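What the success rate leaves out

I have spent most of October reading release notes for manipulation stacks, and I would like those hours back. Everybody's planner is now "contact-aware." Everybody's perception module "generalizes to unseen parts." Then you install the thing, point it at a sheet of stamped metal, and spend Thursday finding out which meaning of "unseen" they had in mind.

The one I have been living with is Lomamance, the planning and control package out of Gokville. I'm not picking on it because it is the worst. It's better than the last two I tried, the documentation has dates on it, and the people who answer the mailing list seem to have used it. But the headline number on the front page is 209 successful placements in a row, and I have opinions about that number.

First, a run of successes tells you where they stopped counting. It doesn't tell you how many runs came before it. I asked. Lærke Vigfúsdóttir, who wrote the grasp scoring code, gave me a straight answer, which was that the attempts before it weren't logged in the same format and she couldn't compare them. Fine. I believe her. I would still take the number off the front page.

Second, "placement" in their test code means the hand opened and the part was inside a tolerance box afterwards. It says nothing about how the part got there. I read the check twice to be sure. You can shove a tray sideways across the last stretch with your knuckles and it will pass. I have watched it pass!

My own complaint is mostly with perception, though. Long dark parts with slots in them, lying on shiny metal, are hard for a depth sensor, and I don't think any amount of training on pretty renderings fixes it. The sensor gives you holes where the black plastic is and nonsense where the lights bounce off the steel. The Lomamance answer is to fit a known model to whatever points survive. That works if the surviving points are the ones that tell you which way the part is facing. On a long rectangle they often aren't, and the fit is happy to hand you a pose turned end for end with nearly the same score.

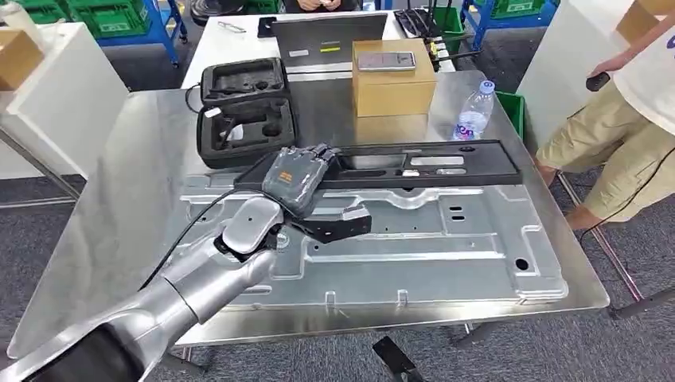
Hand on the black tray, tray on the panel, controller close by.

The part I wanted them to fix was the score itself. The pose estimator returns one number between zero and one, the planner reads it, and anything over the threshold gets executed. When two poses are nearly tied, the planner never hears about the second one. It's thrown away inside a function called pick_best, and if you want it back you have to patch the library. I patched the library. It took 36 lines, most of them passing an extra argument down through code that didn't want it.

With both candidates exposed I could do something dumb and useful: if the top two are close and they disagree by a half turn, stop and ask. Assunta Pellegrini reviewed my patch and said this was cheating, given that the whole point is not to have to ask. I see it differently. A system that stops is telling me something. The one that goes ahead on a coin flip is going to tell me later, through the wrist.

We went back and forth on this for longer than I'd like to admit - the thread is still open if you want to read two tired people argue over a default value. She wants it off by default. I want it on. I expect it to ship off, with a flag, and the flag will be undocumented.

Now the planner, which I had meant to say more about. It samples up to 3,000 paths per request and keeps the shortest one that doesn't collide. Shortest in joint space, mind you, so from the outside it sometimes takes an odd route around nothing. More annoying is that the collision model treats the hand as one convex lump. For reaching down beside a bracket, that lump is too fat, and the planner reports no solution where anyone can see there is one. The suggested workaround is to shrink the padding. I don't love a safety margin that gets edited every time it's inconvenient, and I notice that the sample configs ship with it already shrunk.

Cables aren't in the model at all. Same in Ruggiero, same in Lustel, same in every package I have tried. Everyone agrees it's a hard problem and then routes the cable by hand and hopes.

Will I keep using it? For now, yes. The controller is solid, the teleop fallback takes over cleanly, and the logs are readable without a special viewer, which puts it ahead of most. I'm staying on my patched branch until pick_best goes away. If you've got a setup where the half-turn tie never comes up, I'd like to see your parts, and your lighting too.

Next post will be on the log format, assuming they don't change it again first.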